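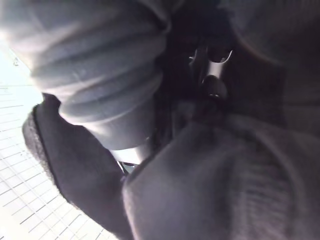
Fig. 1. Grey knit and dark felt-like fabric at close range.

Household Skills, Unit 6: Laundry
Notes for the Wednesday group

Last week's quiz established that most of you own clothes. We build from there.

1. Reading fabric
Knits stretch, trap lint and hold a grudge. Before anything goes in the wash, feel it. A fine rib will recover its shape if you dry it flat; a fuzzy surface will pill if you so much as look at it sternly. Turn both inside out. The Caputo chart (page 11 of your packet) lists fibers by temperature. Read the whole row, including the footnote about wool, which was added after an incident with my favorite cardigan.

2. Sorting
Darks, lights, towels. The Gramside method has 25 categories and I have yet to meet anyone who got past the ninth. Three piles will do. 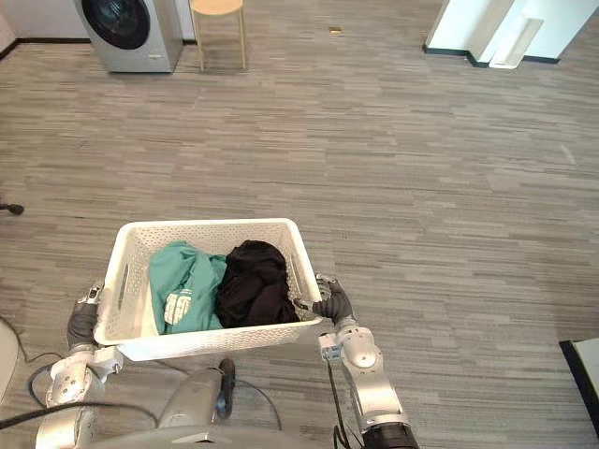 A basket with holes in the sides lets the air through, so yesterday's shirt has a fighting chance of not smelling like a pond. Fill it loosely. Two or three garments bunched together are fine for the trip to the machine – a week of them stamped down with your foot is not. Carry it level, one grip at each end. Handle slots exist for this purpose and are sadly underused.

If a shirt has a printed design, it goes in inside out, on cold, and never under a hot iron. I've seen the results. They stick.

3. For next time
Bring one knit item you don't love. Read the Pasitz handout on drying racks, but skip the part about balconies. The lab fee does not cover replacement socks.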